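Zillirell Cutlery Caddy, White

Home / Kitchen / Table storage / Catalog no. 1620

This caddy is a small stand for the spoons and chopsticks that you use every day. It is made of white plastic and has oval holes, so the air can pass. You can put it on the dining table, or near the sink if you prefer.
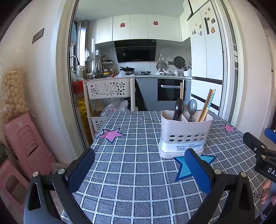

What fits inside

Long and short things can stay together. Spoons, chopsticks and a tall wooden utensil can all stand upright in it. The knives we recommend to keep in a drawer.

Inside there are two compartments. In many homes one is for spoons and the other for chopsticks, but some customers mix everything and it is also fine.

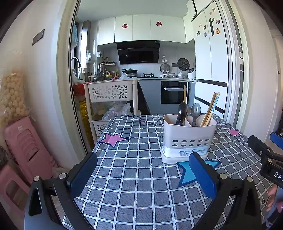

Gemville Home Catalog, Issue 9, p. 155

Care: wash by hand with warm water and a soft sponge. Please remove the label before the first washing.

Delivery takes 3 working days. For larger orders please write to Ivan Savchuk in our sales office. The cutlery and the tablecloth are not included.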